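Subject: Re: [villstead-neighbors] The box of cords
From: Nadiia Boiko
Date: February 2020

On the subject of drawers, Dale wrote:

> I'm clearing out my late aunt's house over on Kobzar Street and I have
> reached the drawer. You know the one. Chargers, string, phone wire,
> something that may belong to a waffle iron. My sister says throw out
> the lot. I say some of it must be good for something. How do the rest
> of you decide? And does the library still take cords for the
> lending shelf, or did I dream that?

Dale, you didn't dream it. The library took cords for one winter, got 200 of them, and stopped. They still have a bin behind the desk and will look at you sadly if you bring it up.

I'm sorry about your aunt. She once sold me a lamp at a yard sale and threw in an extension cord that I'm still using, so part of that drawer lives on at my place.

As for how to decide, I can only tell you what I did in December, when my own drawer stopped opening. I had been reading about how to do it properly, and the advice splits into two camps. One camp says that if you haven't used it in a year, it goes. These people have never owned a snow shovel in a mild winter. The other camp says to label everything and keep it, and these people have basements.

I started with the label approach. I bought a pack of those Fileo tags, the little ones with the hole, and wrote on each one what the thing was for. This went well for the first 11. After that I was writing things like "black, long" and "see other one," and by evening I had a tag that said only "No."

So I gave up on tags and went over to zip bags, one bag per item, clear so you can see what you've got without opening it. Wind it in loops as long as your hand, press it flat, get the air out. They stand up in a shoebox like records in a store, and you flip through them. I admit I have flipped through them for pleasure. 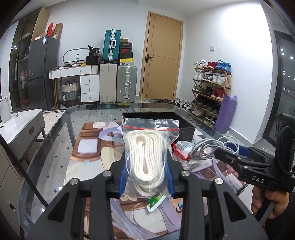 The winding matters more than the bag. My father wound everything around his elbow, which puts a twist in each turn, and he spent a good part of his life untwisting. If you go back and forth in a flat bundle it comes out again without a fight. Don't finish it off with a rubber band. They rot, and then you have a cord with a crust on it.

What to keep, in my opinion, which was not asked for by my family either:

Keep anything with a plug that fits something you own today. Go and try it. Don't trust your memory, mine had me saving the charger for a phone I dropped in Josema Lake.

Keep rope, strap and good string. It doesn't go out of date, and you will want it the week after you give it away.

Keep one spare of each common kind. One. I had six of the same printer cable and no printer.

Let the phone wire go. I know. I had a coil of it long enough to reach your aunt's house and I stood over it for a while.

For what you're not keeping, the transfer station on Route 10 has a bin for wire, to the left of the scrap metal. Please don't put it in the blue carts. It winds itself around the sorting machine and then the town sends all of us a letter.

The waffle iron cord I would hold back until the kitchen is done. Those old ones came off so you could wash the thing, and the iron is probably at the back of a low cabinet, under the roasting pan. If it turns up and your sister doesn't want it, I would like to be considered. I make no claim on the grounds of the lamp.

One more thing for the list in general, while I have you. Whoever left the bag of adapters on my porch, I have been through them and none are mine. They're in the milk box by the side door and you can come get them without ringing. If they are still there at the end of the month they're going to Route 10 with the phone wire.

Nadiia
2537 Mill Road, Villstead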